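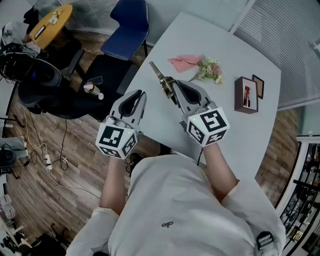 Sleeves up, brassy pointy thing in the right gripper, pale grey table. February 8, 2020.

Right, a few of you asked how the lettering on my sister-in-law's shop sign went, so this is going to be a long one. Get a tea.

1/ The shop is Pilton, the little haberdasher's on the corner by the bus station. Ribbons, buttons, zips, that kind of place. The old sign had been up for 30 years and the P had gone altogether, so for most of last winter it was a shop called ilton. People came in asking for Mr Ilton!

2/ I said I'd repaint it. I have done exactly one proper sign before, for a chip van, and I got the spacing wrong on that (FISH ANDCHIPS, it's still driving around, please don't send me photos).

3/ So this time I went and did a course. Eight evenings with Eirini Liapis, who has been painting signs since she left school and can do a straight line freehand while telling you about her knee operation. I was so jealous I could hardly concentrate.

4/ The first two evenings you don't paint a single letter. You do strokes. Down, down, down, then curves to the left, then curves to the right, on old glass so you can wipe it off. My curves to the right were fine. My curves to the left looked like a banana someone had sat on.

5/ Things I wrote on my hand so I'd remember: thin the paint more than you think. Pull, don't push. Breathe out on the long strokes. Stop looking at the brush and look at where it's going. (That last one washed off and I forgot it straight away.)

6/ Then letter spacing, my old enemy. I'd always measured the gaps with a ruler and made them all the same, and apparently that is the whole problem. An L next to a T leaves a great big hole, two straight letters side by side look squashed, and you have to fiddle it by eye. Turn the sketch upside down and squint. It really works, I do it with posters on the bus now.

7/ Paint chat, skip if you're normal. I tried two: Grevell, which is lovely and runny and covers in one go but takes an age to dry, and Vesta, which is cheaper and dries quickly but drags a bit on the curves. I went with Grevell for the cream letters and Vesta for the dark green background, where drag doesn't matter so much.

8/ Several people have told me you should never mix makes. It's been fine so far! I'll report back if the whole lot slides off.

9/ The board itself was a pain. We took the old one down thinking we'd sand it and reuse it, and the bottom edge went to crumbs in my hands. New board, then. Uthai Suwannarat from the timber yard cut it for me and rounded the corners, and wouldn't take anything for the corners bit, so he got a lemon drizzle.

10/ Two coats of primer, two of green, sanding in between. I hate sanding. I listened to an entire audiobook about a shipwreck and I still wasn't done.

11/ Then you do the drawing full size on paper, prick little holes all along the lines, tape it up and pat chalk dust through. When you peel it off there's your word in tiny dots. I'd never seen it done before the course and I made a noise like a child at a magic show.

12/ The letters took me 4 hours. The P was good. The I is an I, you can't go far wrong. The L was good. The T was very good, I'd marry the T. The O took 40 minutes and I wiped it off twice. The N has a slight lean that my sister-in-law says she can't see and I can see from across the road.

13/ Shading next, a thin line of dull red down the left side of each letter and underneath. I nearly left it out because I was scared of wrecking it. So glad I didn't, it lifted the whole thing off the board.

14/ Total spend was a bit more than I'd told her it would be (brushes! the good ones are made of squirrel and priced like it) but still well under the quote she had from Cuadros for a plastic one.

15/ It's drying in my hall at the moment. Everyone has to go past it sideways and the dog has been moved to the kitchen. There's one green hair in the varnish near the bottom corner and we're not going to discuss it.

16/ It goes up in April once the scaffolding next door has gone. I'll put pictures on here when it does, from the flattering side of the N.

17/ And yes, to the two who messaged, I'd do another one. Short names only please. No Os.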